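Zulamik 24: mesa de cultivo para patios y terrazas 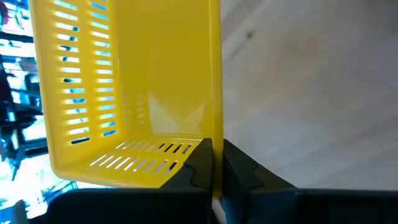 Ficha: Johanna Riedl | 13/01/2019

Mesa de cultivo en pino tratado, pensada para aromáticas, lechugas y fresas. Mide 100 cm de largo y admite 18 cm de sustrato. Se entrega desmontada, con tornillería y malla geotextil.

Drenaje: tapón inferior de 15 mm
Garantía: 24 meses
Color: natural o nogal

Conviene dar una mano de aceite de linaza antes de llenarla y repetir cada marzo. El sustrato no está incluido.

Recambios de malla: consultar en tienda.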